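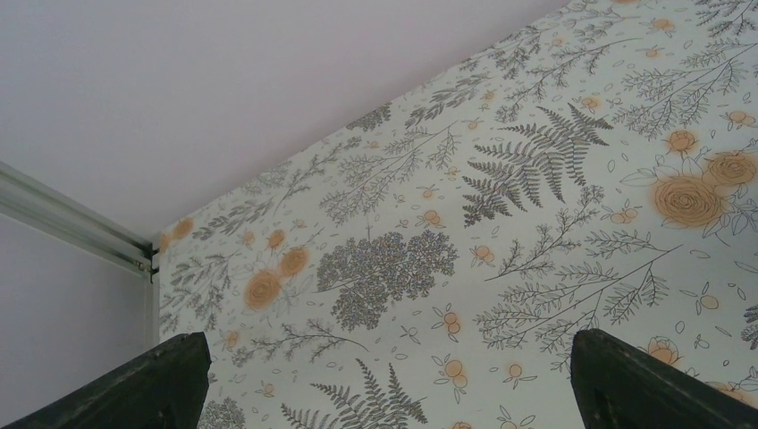

Bit-na Ra
Senior Lecturer in Interior Studies, Kindby College

Chapter 4
Does a room change your mood?

Open almost any book on decorating and you will be told, within a few pages, that blue is calming. Green is restful, yellow cheers people up, and red makes them hungry or cross depending on which book you have bought. Leafy wallpaper is said to "bring the outside in" and to lower stress while it is there. These statements are made so often, and in such a confident tone, that students tend to copy them into their first essays without a source. I used to let it pass. I now write "who says?" in the margin.

This chapter asks what we know about the effect of colour, pattern and light on the people who use a room. The answer is less than the paint trade would like. Some effects are probably real and small. Others have been tested once, badly, and repeated ever since.

4.1 The trouble with the Stellby study

Take a case we will return to several times. The Stellby study put 110 office workers into one of two rooms. One had plain pale walls and the other had a plant-pattern wallpaper. After sitting in the room for a while they filled in a form about how relaxed they felt. The people in the patterned room gave slightly higher scores, and the report concluded that botanical patterns reduce stress at work.

Look at what was compared. The patterned room faced the garden and the plain one faced a car park. The patterned room had been papered the month before and was, by all accounts, much the cleaner of the two. The workers were told in advance that the study was about wallpaper. Anyone who has filled in a form for a polite stranger can guess what happened next.
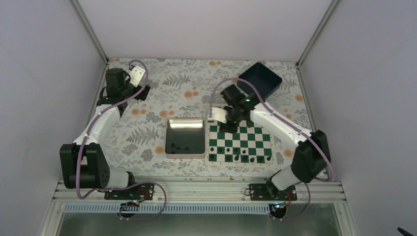

None of this shows that the wallpaper did nothing. It may have helped a little. But a study built like this cannot separate the paper from the view, the cleaning or the wish to please, and a reader who quotes its result as settled has gone further than the evidence does.

Yaneth Urrego ran a second version in Skaven some years later, with 58 people and two rooms that shared the same view. The gap between the scores more or less vanished. Her paper is seldom quoted in decorating books. I would be cautious about it too, as 58 is a small group and a small effect could easily slip through.

4.2 Which colour did you mean?

There is an earlier problem, which is that "a grey wall" is hardly ever one grey. A painted sample held near a window will look paler than the same sample in a corner. Put a lamp close to a rough surface and part of it may turn nearly white while the rest stays dull. Studies that report only the name of a paint have left out half of what people saw. 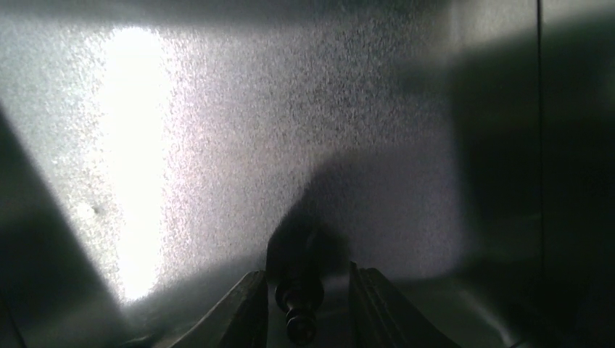

Figure 4.1 A finely speckled grey-white surface in uneven light. The grain nearly disappears in the brightest band.

The Restrepo survey asked 200 householders to name the colour of their own living room walls and then to pick it from a set of cards. Many chose a card that did not fit the name they had just given. If people disagree with themselves about what colour a wall is, we should be slow to say what that colour does to them.

Before you read on

Find one claim about colour or pattern in a shop leaflet or magazine. Write down who was studied, what was compared, and what else differed between the rooms. If the leaflet does not say, write that down as well, and bring it to the discussion in section 4.3.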